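Calelo Notes
Home Diary Tools Reading list About
Search this blog Type and press enter

Teaching by hand, when the hand is far away
July — posted by the author of Calelo Notes

I spent most of July steering a two-armed robot through simulated rooms, so that a policy can later learn from my movements. I sit with one controller in each hand, and what I do with my wrists, the robot does with its own. I promised some readers to write down how it feels, and which mistakes I made.

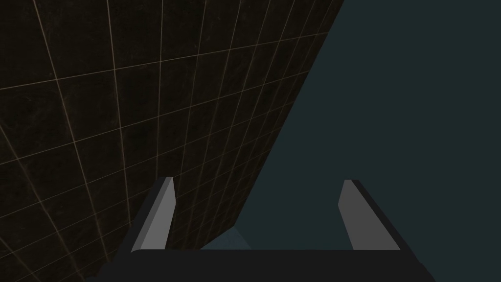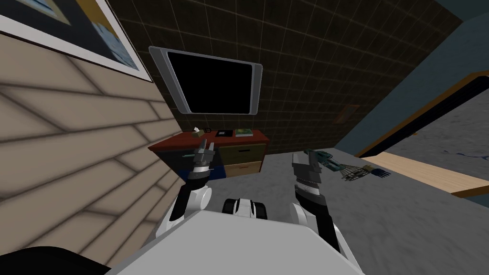
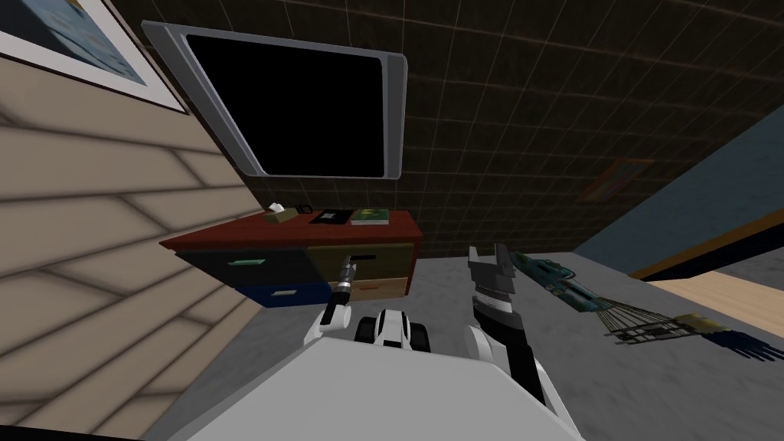
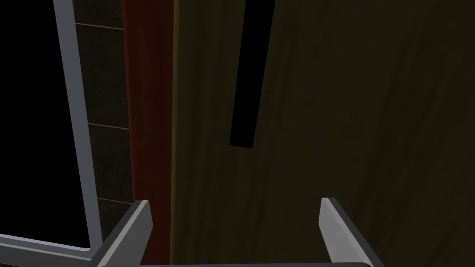 All four from one room: close to a gripper in the first and last, over the robot's body in the two between.

My first mistake was to look only at the wide view. It is comfortable, you see the desk and the television and both arms together, and you believe that you know where the fingers are. You don't know. From above the body, a drawer handle seems near when it is still a palm's width away. Now I use the wide view for traveling and change to the wrist view for the last part. In the wrist view there is often very little to see, only two gray fingers and a piece of wall, and a beginner gets lost in it quickly. I still get lost sometimes.

The second mistake was speed. My demonstrations from the first week are full of small stops, where I was thinking. The learner copies the stops too. My colleagues at Wivon told me to rehearse each task 3 times before I press record, and this helped me more than any setting in the menu.

For the handles I have a habit now. I open the fingers wide while the arm is still far, I turn the wrist to match the bar, and only then I go forward. If I turn the wrist late, the elbow swings out and I must begin again.

The idle arm is also a problem. When I work with the left, my right hand sinks slowly, because I am a person and I get tired. In the recording this looks like a wish to go down. I put a cushion under my right elbow — not elegant, but the arm stays where I leave it.

Our set has 3,945 demonstrations at the moment, and 1,098 of them are mine. I would like to delete many of the early ones. The Shabalala group prefers to keep everything and mark the bad ones, so we are still discussing it.

Next month I start with the kitchen tasks from Dreltcombe.

Older posts Newer posts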